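Robot Handling Lab – Handout 4: When the Arm Stops and the Log Says Nothing

Welcome back, everybody, and thank you for sending in your reading notes (I enjoyed them, even the grumpy ones). Before we go down to the lab I want to tell you the story of fault 2291, which cost our Setura project most of June and which I still think about when I pack my lunch.

The job was to grip a small refrigerator from both sides and lift it off its bricks. On run 107 the left arm stopped partway through the approach, and the right arm, which had no idea anything was wrong, kept going. The load tipped. No one was hurt, because we were all behind the line, but please do stay behind the line!

We blamed the gripper first, then the Lenik controller, and we were unfair to both. Mackenzie Wong finally went through the joint data and found a cable that lost contact for 12 milliseconds whenever the elbow passed a certain angle – too short for the log, long enough for the drive to shut down.
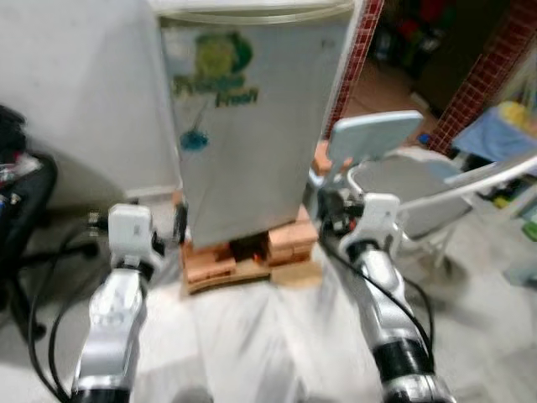 Fig. 3. Two-arm approach to the refrigerator, one gripper at each side. Note the cable runs.

For next time, please read the Nguyen chapter on linked stops and write me a page on these two points:

1. Why should a stop in one arm always stop the other?
2. Where would you add slack or a clamp on a cable like ours, and how would you test it over 3000 cycles?

Bring your Grumwood checklist too, filled in with pen.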